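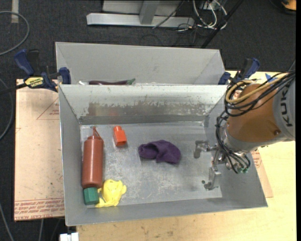 Ernel Extends Sloped-Wall Metal Bin Line for Mixed Small Goods

STIRNVILLE, 28th August – Ernel has extended its line of open metal bins for sorting and storing mixed small goods. The bins are rectangular, gray, and open at the top, with sloping walls that narrow to a flat metal floor. They are intended for benches and tabletops where items of different shapes are kept together: squeeze bottles, folded or crumpled cloths, blocks, and soft items of irregular form.

The extended line covers 4 sizes and replaces the earlier Clalholm series. Outer dimensions at the rim are unchanged, so existing racks and bench layouts do not need to be altered. The smallest size measures 92 mm in depth. The order code for the full set is 666.

The slope of the walls directs small items toward the floor of the bin. Long items, such as bottles with a pointed nozzle, can be laid parallel to a side wall, which leaves the middle of the floor open for cloths and other soft goods. Two bins may be set one behind the other on the same tabletop.

Painted surfaces will chip and metal floors will scratch in regular use. Ernel classes this wear as cosmetic. Bins should be taken out of service if a wall is bent or a rim has a sharp edge. Cleaning is by damp cloth and mild detergent. Abrasive pads are not recommended on painted walls.

The line was developed at the Ríos plant, where roughly 59 bins were kept in daily use from May onward. Changes made during that period were limited to the rim fold and the paint process.

Orders are accepted from the date of this release. Replacement bins for the Clalholm series remain available while stock lasts – requests should state the size and the quantity.

Contact: Ernel Press Office, Stirnville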